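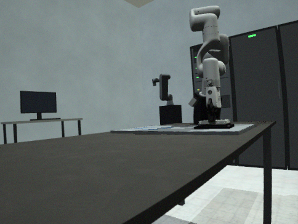

One reader, Tahiri, wants to know when a robot will tidy a bedroom, because the one at home only hoovers.

Not yet, is the short answer. A robot arm can do some jobs very well, as long as the job stays the same. In a factory, an arm might move 3000 boxes in a day and put each one down in the right place. Every box is the same size and comes from the same direction.

Bedrooms are harder. A sock can be flat, rolled up or stuck inside a trouser leg. You know it is a sock straight away. A robot has to work that out from its cameras, then decide where to hold it and how hard to squeeze. 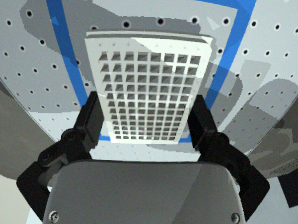
*A gripper with two fingers holds a white block with square openings.*

Blocks are easier to grip than socks -- they have straight sides and they don't flop.

Many robots practise inside a computer first. In a pretend room, a robot can try the same move 1000 times and no real plates get smashed. Then it has to try with real things, which can slip, bend or roll away.

Shops have the same trouble. Stacking tins is a good job for a robot. Packing a bag with eggs, grapes and bread still suits a person better.

**Try it:** put on thick gloves and pick up a coin using one finger and your thumb.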